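Putting my notes from the Nikley game in one thread. Final was Drokham 24, Nikley 21, and it was a strange one to get to that score.

I watched it live and then went back through the second half on replay last night. These are mostly notes for myself, but a few people asked.

First quarter was all Nikley. They took the opening kickoff and went down the field on 10 plays, nearly all of them runs off the left side. The touchdown came from two yards out on third and goal.

Drokham went three and out. Then they got the ball back and went three and out again. The line could not pick up the blitz from the slot and the quarterback was throwing off his back foot every time.

Second Nikley touchdown was the one on the wheel route. Linebacker got caught inside, running back had nobody within five yards of him. 14-0 with a couple of minutes left in the first.

I said at the time that the same play was there in the June scrimmage and Drokham didn't cover it then either. Same linebacker, same false step. That is a coaching thing as much as a player thing.

Drokham finally moved it in the second quarter when they went to two tight ends. It slowed the rush enough for the quarterback to set his feet. They settled for a field goal after a holding call wiped out a first down at the 6.

The holding call was correct. I looked at it again. He has a full hand of jersey outside the shoulder.

14-3 at the half. Nikley should have been up by more. They missed on a fourth and one near midfield when a punt would have pinned Drokham deep, and they had a touchdown dropped in the corner of the end zone.

I did chores at halftime and missed the first two plays of the third quarter. Caught them on the replay.
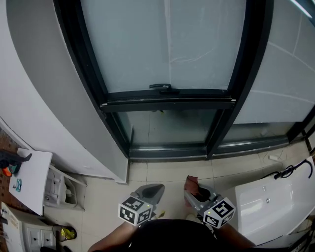
Halftime, on cloth duty by the big window.

OK, third quarter. Drokham's defense changed its front. They had been playing four down linemen and they went to five, with the corners up tight. It dared Nikley to throw deep, and Nikley's quarterback had not completed anything past 20 yards all night.

He still didn't. Two straight punts, then an interception on a ball that was tipped at the line. Drokham had it at the Nikley 31.

Four plays later it was 14-10. Good call on the touchdown. They faked the sweep they had been running all game and threw back to the tight end, who had blocked on that same look three times already.

Running back finished with 141 yards for Drokham. Most of that was after halftime. On the replay he is not breaking many tackles, he is just patient. He waits for the guard to get around and then cuts behind him.

The fullback deserves a mention too. He had no carries and no catches, and he took out the middle linebacker on both of the long runs.

Nikley answered early in the fourth. They went up 21-10 after a long kick return set them up at the Drokham 29. Return coverage has been a problem for Drokham for two seasons now. The gunner overran it and there was no one behind him — just the kicker, who got a hand on the returner and at least slowed him down.

At 21-10 I thought it was over. Nikley had the ball with nine minutes left and only needed to run clock.

Instead they threw on second and eight. Incomplete. Threw again on third and eight. Incomplete. That drive used less than a minute and I don't understand it. The run was still getting four yards a carry at that point.

Drokham scored on the next possession. 21-17. They kicked the extra point, and I know some people wanted them to go for two there. I didn't mind it. With a two you're down three and a field goal ties, but if you miss it you're down five and need the touchdown anyway. I can see both sides.

Next came the fumble. Nikley's back was fighting for extra yards with two men on him and the ball came out from behind. The officials talked about it for a long time. I've watched it from both angles and the knee is not down. It's close, but the ball is moving before the knee gets there.

Drokham took over at their own 44 with just under three minutes to go and both timeouts left. All runs to start, then a slant for 15, then a run to the 9.

The winning score was a quarterback draw. Nikley rushed from both ends and left the middle open. He walked in. 24-21 after the kick.

Nikley had 50 seconds and got to midfield. The last pass was thrown into the end zone and knocked down by the safety. Right play, he didn't try to catch it, he just batted it to the ground.

Attendance was 3,000, which is a good crowd for that field. Parking was a mess on the De Bruijn Street side and people were still walking in during the second quarter.

A few things I would want fixed if I were Drokham. The slot blitz has to be picked up by somebody. It's on film now and every team on the schedule will run it until they prove they can stop it.

Kick coverage, same as I said. And they need a second running back who can take some of the load. One guy can't carry it like that every week.

For Nikley, the defense is good enough to win most games. The offense is going to have the same trouble until they hit something deep. Teams will put everybody near the line and wait.

I also think they were tired. A lot of their linemen play both ways, and by the fourth quarter they were getting off the ball late. The depth isn't there yet.

Someone asked about the kicker. He was three for three on extra points and hit the only field goal he tried. He also made the stop on that return. Good night for him.

Next up for Drokham is Lania on the road. Lania throws a lot more than Nikley does, so the five-man front probably goes away and the safeties will have to cover.

Nikley is at home. I won't be able to watch that one live but I'll catch the replay and add anything worth adding here.

Correction to an earlier post: the third quarter interception was tipped by the end, the tackle was next to him with his hands down. Everything else I'm sticking with.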